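September 20, 2022

Donor towers for the Grilthorpe bench. Usha wants the socket pins checked on everything before any CPU goes back in, so that comes first today. Strap on, mains cord off, side panel in the rack with its screws bagged.

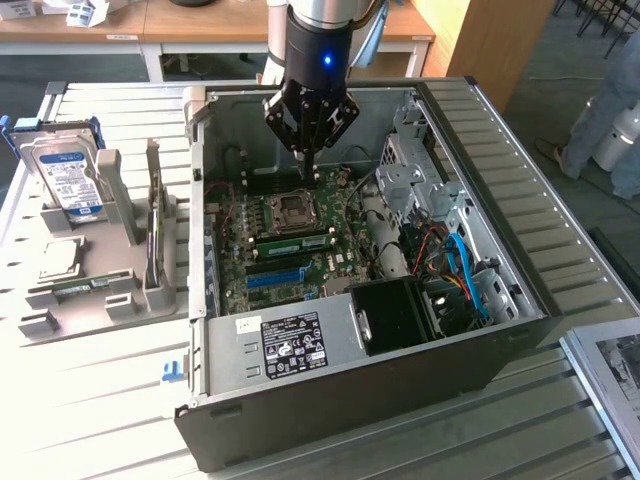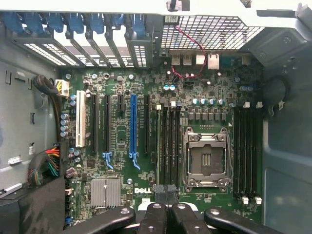
*Processor socket open, no CPU fitted.*

Still to do:

- Pins under the loupe, then socket cover on
- Blow out the case, up to 40 psi, short bursts
- Test the 300 W supply on the load box before it goes near a board
- New coin cell

Mirsad has the thermal paste. Ask Vesna if the Grivine order included SATA cables, we are down to 4.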